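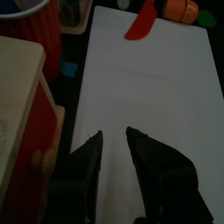 Pamari is a two-armed tabletop robot built by members of the Hauser workshop, a shared shop that also houses woodworking and electronics benches. It consists of two black arms mounted on opposite sides of a small table, each ending in a parallel gripper with two tapered fingers, and a set of cameras. The robot is used mostly for handling light household and toy objects. Near the left side of the work area is a small wooden cabinet with a red front and a round knob, and the flat white board beside it serves as the usual surface for handling tasks. Play food is kept within reach for cutting and sorting exercises, including a red toy knife.

The name refers both to the robot and to the build plans that were later shared with other workshops. A smaller version with one arm, Dondia, uses the same gripper and most of the same wiring.

Background

Work on Pamari began in December as a replacement for a belt-driven arm that could lift a full mug but could not set it down gently. The members involved wanted a machine that could hold an object with one hand and work on it with the other. Early sketches placed both arms on the same post. This was dropped after a cardboard mockup showed that the elbows would collide whenever both grippers worked near the middle of the table.

The parts list for the first complete version ran to 1094 items, counting screws and washers. Motors and motor controllers made up most of the cost. Brackets were cut and drilled in the shop, and several were remade after the first load tests because the mounting holes had stretched.

Construction

Each arm is a chain of motor modules joined by brackets. The joints closest to the base carry the most weight and use the largest motors. Wiring runs along the outside of the links, with slack left at each joint. An early attempt to route the wires inside the brackets was given up when a shoulder cable wore through — repairing it meant taking the whole arm apart.

The gripper fingers are driven as a pair, so that both move toward the center at the same speed. They are long and narrow at the tips, which helps when picking up small objects that stand close together. The drawback is that the tips bend slightly under load. In bench tests the gripper held a 300 gram weight without slipping, and the builders treat this as the working limit.

Power comes from a bench supply shared by both arms. A separate switch cuts power to the motors but leaves the cameras and controller running. Because the arms drop when the motors lose power, the plans call for parking both arms in a folded position before the switch is used.

Cameras

Both arms have a camera near the wrist, aimed at the work area past the fingers. The fingers stay in view during most movements, and their position is used to check that the gripper is where the controller expects it to be. A fixed camera gives a wider view of the table and both arms.

Lighting has been a recurring problem. A bright lamp placed over the table produced glare on the board and on glossy objects, and dark objects on a dark surface were hard to separate from their background in dim light. Later versions of the plans recommend a diffuse lamp and a short calibration run after any lamp is moved.

Control software

The arms are run by a program called Stovus, written in the workshop and released with the build plans. Stovus reads the joint positions 50 times per second and sends new targets to the motors at the same rate. It has a manual mode, in which an operator guides each arm with a handheld controller, and a playback mode, which repeats a recorded movement.

Playback works well only when objects start in nearly the same place each time. A block shifted by the width of a fingertip may be knocked over or missed. For this reason most tasks that involve small standing pieces are run in manual mode, with one gripper closing on a piece while the other waits nearby with its fingers open.

The software also keeps a minimum distance between the two wrists. Version 2 added a slower approach speed when both grippers are over the board at once.

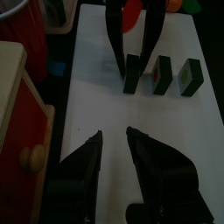 Typical tasks

Tasks for Pamari are written on index cards kept at the workshop and are grouped by whether they need one arm or both. One-arm tasks include placing pieces in a row and lifting an object out of a tray. Two-arm tasks include passing an object from one gripper to the other and steadying a box while its door is opened by the knob.

Containers are part of many setups. They are set toward the edges of the reachable area, leaving the middle free for handling. Tall objects need particular care, as a wrist camera can catch on them when an arm turns.

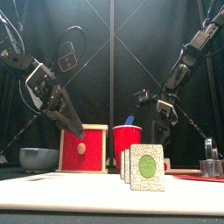 Pamari's arms over the table, with the left gripper near the top corner of the red wooden box.

Maintenance

The finger tips and the cable ties are the parts replaced most often. The plans recommend checking the bracket screws after around 20 hours of use and applying thread locker to those at the shoulder. Worn fingers can be swapped without removing the wrist camera, but the gripper has to be zeroed again in Stovus before the arm is used.

See also

Dondia
Stovus
Parallel gripper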